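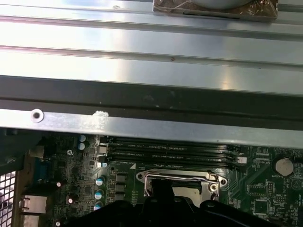

Arms on the teardown line, six months in
Forum: Refurb and Recycling Trades > Shop Floor

benchrat_umberg
Posted 6:12 am
We got our first arm on desktop teardown back in January. I work at the Umberg site, mostly office towers that come in on lease return. Before the arm, a bench was one person, one screwdriver and a stack of bins. Now I open the side panel, pull the cooler, lay the tower down and the arm goes in for parts on the board. When it can't get something I step in.
What has changed for me is the pace of the day. I used to decide when to slow down. Now the arm is always either waiting on me or I'm waiting on it. Interested in how other shops have split the work.

kindard_returns
Posted 6:40 am
We have had ours longer than you. Our wrists are better for it. Two people on my shift had surgery from years of twisting out drive screws and neither would go back. The pay is the same, though. Management calls us operators now and the grade on the slip didn't move.

Talha Jatoi
Posted 7:05 am
I run the cell at Callivitz, so I'm on the other side of this. Our target before was 32 towers a shift per bench. It is still 32. People assume the arm was bought for speed and on mixed lease returns it is slower than a good tech. We bought it because we couldn't fill the late shift.

scrapline
Posted 7:31 am
"Couldn't fill the late shift" usually means couldn't fill it at that rate. Did anyone try paying more first?

Talha Jatoi
Posted 7:44 am
Yes, twice. We got a few applicants and most left inside a month. I'm not saying it was the right rate, I'm saying we tried.

benchrat_umberg
Posted 12:20 pm
To be fair to the arm, open board work suits it. Plenty of room to come down from above and it doesn't get bored. 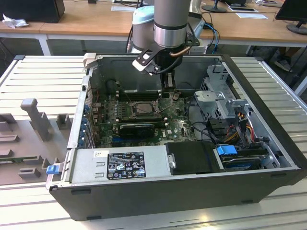 Where I still earn my money is cables. Every maker routes them differently and the arm has no feel for a connector that is hanging on by one clip. I also do the sorting calls, meaning what gets tested and what goes straight to scrap. That used to be maybe a tenth of my day and now it is most of it. More thinking, less moving. I go home tired in a different way.

ngau_nights
Posted 1:02 pm
Same split at Ngau, except they put one person across two cells. That is where it goes wrong. One arm stops, you walk over, and the other stops while your back is turned. We logged 113 stops in one week and almost all of them were cleared by a person in under a minute. None of that shows up in the report as labor.

kindard_returns
Posted 1:15 pm
Get the stops into the report. We started writing ours on the job sheet and they quit asking us to cover a second cell.

scrapline
Posted 1:38 pm
I'd still like to hear about new hires. I learned boards by wrecking a lot of them. If the trainee only opens lids and clears stops, who knows a bent socket pin when they see one in five years?

Talha Jatoi
Posted 2:10 pm
Fair point and I don't have a full answer. Ours do their first 451 units by hand before they go near the cell. The number came out of an old training sheet, so don't read much into it.

scrapline
Posted 2:16 pm
Better than what we get, which is an afternoon and a video.

benchrat_umberg
Posted 5:48 pm
No hand period at all here. I'm going to bring that one up at the shift meeting – the job sheet idea too. Will post what they say.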